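7. Getting to know the inside of your Purkex desktop

Before you fit a card, do take a few minutes to find your way about - it makes the rest so much easier.

1. Shut down, unplug the mains lead and wait 42 seconds.
2. Undo the side panel screws and pop them in a saucer.
3. Lay the case down gently and look for the bright blue slot among the black ones.
4. Check that the white 8-pin power plug is pushed well home.

Caution: please don't tug on the thin twisted wires.

Note: slot covers are listed on page 18. 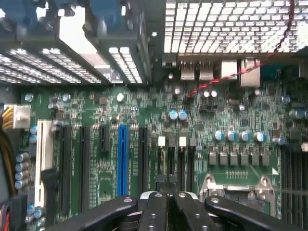 Fig. 7 - Expansion slots, with the rear ports and metal grille beyond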